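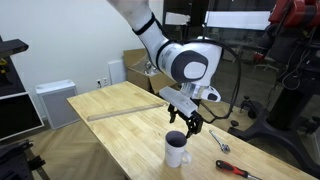 Un plan de travail en bois clair se marque vite quand on s'en sert à la fois pour le café et pour le bricolage. Le plus simple est de séparer les deux usages, ou au moins de protéger la surface avant de commencer. Une tasse blanche, une clé à molette et une règle transparente posées à même le bois lamellé, c'est déjà trois façons de l'abîmer : le rond de café, la rayure et la trace de crayon qui déborde.

Ronds de tasse
Essuyer tout de suite, dans le sens des fils du bois. Si l'auréole est ancienne, frotter avec un chiffon à peine humide et un peu de bicarbonate, rincer, laisser sécher une nuit, puis repasser de l'huile.

Outils en métal
Ne pas faire glisser une clé, la soulever. Un mors humide oublié sur du bois nu laisse une tache noire difficile à reprendre. Un torchon plié suffit comme support.

Règles en plastique
Eau tiède et savon, pas d'acétone ni d'alcool à brûler, qui ternissent le plastique. Les ranger à plat ou suspendues.

Intérieur des tasses
Pour un dépôt de thé, une cuillère de bicarbonate et 5 minutes d'attente. Sur un intérieur foncé le dépôt se voit mal, passer le doigt pour vérifier.

Huilage
Deux couches fines en septembre, avant le chauffage. Poncer légèrement au grain 240 entre les deux et essuyer l'excédent. Étendre les chiffons huilés à plat dehors avant de les jeter, ils peuvent prendre feu en boule.

Fiche relue par Aurel Buzatu, atelier Porcombe.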